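3.2 Die Befragung und was sie nicht zeigt

In fast jedem Ratgeber steht, dass man Vokabeln besser behält, wenn man sie von Hand auf Karteikarten schreibt. Wir wollten wissen, worauf sich diese Behauptung stützt. Der Leitfaden von Jekley, mit dem an unserer Schule ab Klasse 7 gearbeitet wird, nennt dafür keine einzige Quelle. Es heißt nur, die Methode sei »bewährt«. Bei wem und im Vergleich womit, erfährt man nicht.

Im September haben wir deshalb Fragebögen verteilt. Von 300 Bögen kamen 224 zurück. Fatima Radebe hat die Auswertung übernommen, Murray Cloutier die Vokabeltests in den beiden Parallelklassen. Eine Klasse lernte mit Karten, die andere mit der gedruckten Liste aus dem Lehrbuch. Nach einer Woche lag die Kartengruppe vorn, nach drei Wochen war der Abstand so klein, dass wir ihn nicht mehr ernsthaft als Ergebnis verkaufen möchten.

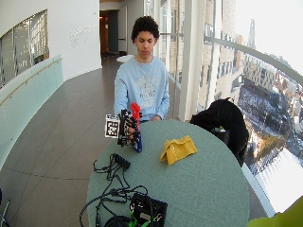 Dazu kommt, dass die Kartengruppe vermutlich länger gelernt hat. Wer eine Karte schreibt, beschäftigt sich ja schon beim Schreiben mit dem Wort, und diese Zeit haben wir nicht erfasst – ein Fehler, auf den uns Herr Ellwood erst nach dem zweiten Test hingewiesen hat. Ob also die Karte hilft oder bloß die zusätzliche Viertelstunde, können wir nicht sagen. Der Leitfaden kann es vermutlich auch nicht.

Noch weniger überzeugt hat uns der Teil über die sogenannten Lerntypen. Viele Befragte bezeichneten sich als »visuell«, meist ohne erklären zu können, woran sie das merken. Keabetswe Gumede hat ihre Selbsteinschätzungen mit den Testergebnissen verglichen und keinen brauchbaren Zusammenhang gefunden. Das beweist bei unserer kleinen Gruppe wenig. Man müsste aber erwarten, dass wenigstens eine Tendenz zu sehen ist, wenn ganze Unterrichtsstunden darauf aufgebaut werden.

3.3 Offene Punkte

Die Abfrage nach den Ferien fehlt, weil eine der Klassen neu zusammengesetzt wurde. Außerdem waren die Wörter in Test 2 nach Ansicht mehrerer Schüler leichter als in Test 1. Wir haben das nicht nachgeprüft. Die Rohdaten liegen im Anhang B, die Wortlisten im Anhang C.

Abgegeben am 30. März 2002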